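The second arm costs more than the first

What a small packing firm learned when it made a budget for robots

When Grigore Sârbu opened the first quotation for his robot project, he thought there was a mistake in it. The arms were one line, near the top. Under them came 23 more lines, and most of these he could not explain to his business partner.

"I had money for robots," he says. "I did not have money for rails, panels, cables and somebody's Tuesday."

Sârbu manages Condden, a company that fills mixed orders for small shops: a bag of produce, a cushion, a cloth, some storage boxes, all going to the same address. The work is not heavy, but it is different every time. In June he decided to plan for one station with two arms, and he asked Maxine Wihongi to help him with the numbers. She has bought automation equipment for factories for many years and now works as an independent adviser.

Her first request surprised him. She did not want to see catalogs. She wanted a list of everything that goes over the packing table in one month, with the difficult things marked in red. The list had 408 items. Soft goods were nearly all red, and so was everything in thin plastic.

"People choose the arm by how much it can lift," Wihongi says. "Then they find out that their problem is a bag. A bag weighs nothing, but it has no fixed shape, and you can see through it. For the money this is a much bigger question than the kilos." 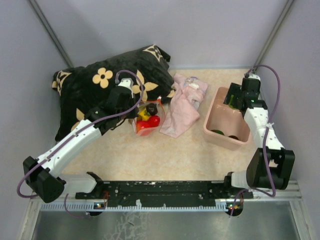
Two arms or one was the longest discussion. One arm can take a thing from a table and put it in a bin, and for hard objects this is often enough. With two, one can hold while the other one places, or each can work on its own side. Tudor Vlad, who supervises the floor at Condden, was for two from the beginning. Sârbu was for one, and a second later.

The problem with "later" is that the second arm then has to go where there was no place made for it. The table must be wide enough, the mounting must be long enough, and the software must know that another arm exists and can be hit. Wihongi calculated both ways. Adding the second arm after one year came out 20 percent more expensive than ordering the pair together, and this did not include the days when the station would stand still. They ordered the pair.

The supplier, Lerkonero, sent an offer with three choices of gripper. Here Condden saved money, perhaps too much. They took the simple two-finger type and put the difference into spare fingers. Vlad would have preferred to wait and test the softer type with the cloths. He still says so, and Sârbu lets him say it.

Some costs were forgotten completely. Cables bend all day at the wrist and the elbow, and they need to be changed before they break. Lights had to be replaced, because shiny packaging gave strong reflections under the old ones. The side panels were in the first offer as an option, and Sârbu crossed them out to save a little. Emanuel Cozma, the electrician, put them back. He had seen on a visit to another site how the cameras became confused each time a person in a bright jacket walked behind the table.

Then there is training. Both arms must be shown the tasks many times, and for this a person has to stand there and do nothing else. In the plan it was written as 4 weeks. Dezső Mészáros, who has made this work for Lerkonero's customers in several countries, advised to double it and to choose the person before the machine arrives.

"They give me whoever is free," Mészáros says. "But the free person does not know how the bags are packed. I need the one who is never free, and this one costs you something on the line."

Condden gave him Vlad. A temporary worker was hired for the floor, and this became line 24 in the budget.

Wihongi asks her clients to keep one part of the money without a name until the station has worked for three months. Sârbu found this difficult to defend at the bank, where every amount must have a purpose. In the end he called it "adjustments," and the bank accepted it. Half has been used already, mostly for bins. The old ones were too deep for the grippers to reach comfortably into the corners, and the new ones had to be bought in two sizes.

A decision about a second station will be made next June. Vlad has already started his list for it, with the softer grippers on the first line.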